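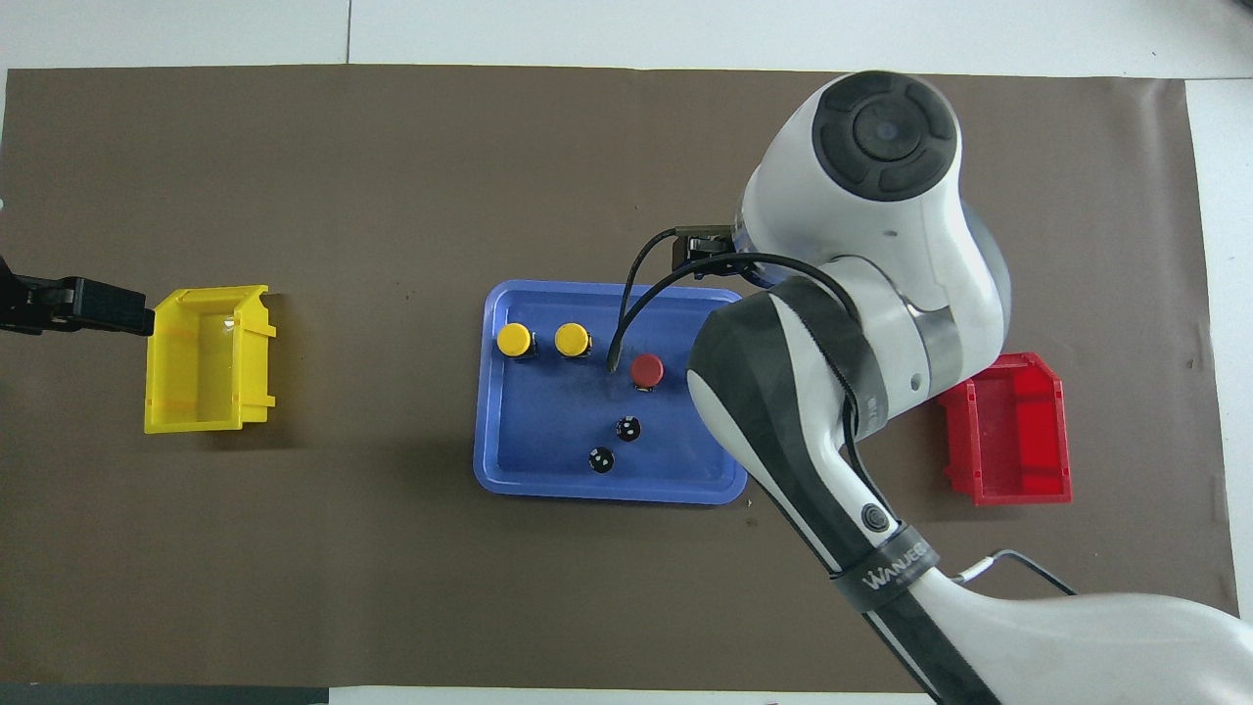 賃貸の退去立ち会い、前の週にやっておくこと

この記事は6分で読めます

急いで書いてます。来月また引っ越しなので、自分用メモも兼ねて。順番はわりと適当。

まず契約書。押し入れの奥でもなんでも、とにかく出す。見るのは「特約」の欄。ハウスクリーニング代が借主負担で、金額まで書いてあるかどうか。書いてあれば、床をぴかぴかに磨いてもその分はたぶん取られる。前の部屋がそれだった。換気扇に半日かけて、請求額は契約書の数字のまま。先に読めばよかった。

入居時の写真も探す。スマホを替えた人はクラウドの奥。なければ入居時チェックシートの控え。どっちもなければ管理会社に「入居時の記録はありますか」とメール。電話だと残らないのでメールで。

画鋲の穴。ポスターを留める程度の細い穴は、ふつうの使用の範囲とみてもらえることが多い。ネジ穴は別。石膏ボードの下地まで開けたやつは正直に言ったほうが話が早い。歯みがき粉で埋める裏ワザ、やめたほうがいいです。壁紙と色が合わないし、あとで黄ばむ。やった。

壁紙の黒ずみ。冷蔵庫の裏の電気ヤケは放っておいてよし。手あかは中性洗剤を薄めて、固くしぼった布で上からトントン。こすると表面が毛羽だつ。メラミンスポンジは目立たない場所で試してから。つやが消えるときがある。

水まわりはクエン酸。水200ccに小さじ1、キッチンペーパーに含ませて蛇口の根元に巻いて20分。塩素系といっしょに使わない。同じ日にもやらない、と決めておくと安心。大理石っぽい天板にもつけない。鏡のウロコは深追いしないこと。研磨剤で傷にするほうが高くつく。

床のへこみ。フローリングの小さいへこみは、ぬれ布巾をあててアイロンをさっと、という手が有名だけど、表面がシートの床だとはがれることがあるので賃貸ではすすめません。補修クレヨンも色が難しい。240円のでも1,000円のでも、私の腕だと仕上がりは同じでした。残念。 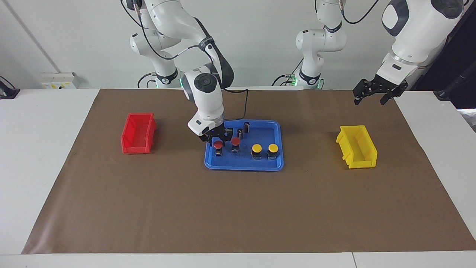
外したものを元に戻す。退去でいちばん時間を食うのはここ。入居してから自分で替えた照明、シャワーヘッド、カーテンレールの部品、戸当たり。もとの部品がそろってないと「残置物」と「欠品」の両方で話がややこしくなる。小物は縁が立ち上がった浅いトレーに出して、赤いボタンが左、黄色いボタンが右、という具合に種類で寄せておくと、足りないものがすぐ分かる。トレーの角が丸いと隅のネジも指でつまみやすい。下に茶色のマットなり包装紙なりを敷けばテーブルも傷つかない。そろったら部屋ごとに封筒へ。封筒に「洗面」「玄関」と書く。書かないと絶対に混ざります。

エアコンを自分でつけた場合は、残していいか必ず聞く。「次の人も使うだろうし」は通じない。撤去の予約は春先だとすぐ埋まるので、退去届けを出すのと同じ日に電話。スリーブの穴のキャップ、捨ててませんか。私は捨てた。型が合うのを探すのに店を三軒まわった。

鍵。もらった本数を全部。合鍵を作っていたらそれも。宅配ボックスのカード、自転車置き場のシール、ゴミ置き場の鍵も忘れがち。リモコン類は電池を抜いてから、ひとつの袋に。

当日の持ち物
・契約書のコピー
・入居時の写真(印刷しなくても可、ただし充電はしておく)
・ペンとメモ
・スリッパ
・メジャー
・鍵一式

電気は立ち会いが終わるまで止めない。暗い部屋で壁の傷を見てもらうのはお互いつらい。水道も同じ。ガスは先に閉めてもいいけど、給湯器の動作を見たいと言われる物件もあるので確認を。

立ち会い中は、指摘された場所をその場で撮影。寄りで一枚、部屋のどこか分かるように引きで一枚。メジャーを当てるとなお良し。身に覚えのない傷は「覚えがないです」と普通に言う。けんか腰になる必要なし。相手も次の物件があって急いでいる。

サインを求められたら、何の書類か読む。「立ち会いに来ました」の確認なのか、「この金額で了承します」なのか。後者で、まだ納得していない項目があるなら、持ち帰って検討しますでOK。書面の控えか写真はもらって帰ること。

精算書が届いたら見るところ。単価と面積と、あと何年住んだかが考慮されているか。壁紙は年数がたつほど借主の負担が軽くなるという考え方が一般的なので、長く住んだのに全額になっていたら内訳を聞く。「一式」とだけ書いてある行も聞く。聞くだけならタダです。それでも話がかみ合わなければ、自治体の消費生活相談へ。書類を全部持って行くと早いい。

郵便の転送届けもお忘れなく。これは立ち会いの前に。敷金の精算書が旧住所に行ってしまった友人がいます。

追記:網戸は外して洗わないほうが無難。はめ直しで枠をゆがめるので。古い網戸は拭くだけで。

文:Jianguo Xue

お問い合わせ | © 2023年3月 ルトコフスカ暮らしメモ(Rutkowska) | ページの先頭へ戻る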